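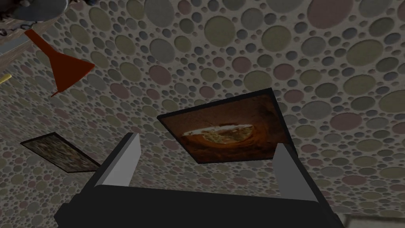

Figure 3. Wrist view in the simulator, gripper open, with the square food tile ahead of the fingers.

4.2 The early-close fault

Our task was to have the arm pick up the square tile and leave the other objects where they were. We trained the policy on 700 simulated episodes and tested it on the Drollholm set, which uses patterned surfaces like the one in Figure 3. On plain surfaces it had worked well enough for us to move on. On the patterned ones, 71 test runs ended with the gripper closing before it reached the tile.

At first we blamed the policy. Kamala Rodrigues retrained it twice over a weekend and the fault stayed. On Monday we replayed the failed runs step by step and looked at the distance estimate. It jumped during the approach, and the close command went out on the same step as the jump. The estimator matches small patches between one view and the next, and the circles gave it many patches that looked alike.

There was a second problem, which was our own mistake. The Takeda controller script has a check that should reject any sudden change in distance. We had turned it off in December to speed up testing and never turned it back on. The log did not record this setting.

We turned the check on and made the script hold still for one step after a rejected reading. Early closing dropped, but it did not go away. Run 685 still closed on nothing, and we do not know why. We did not try the policy on the real arm, and we do not think it should be tried there until that run is explained.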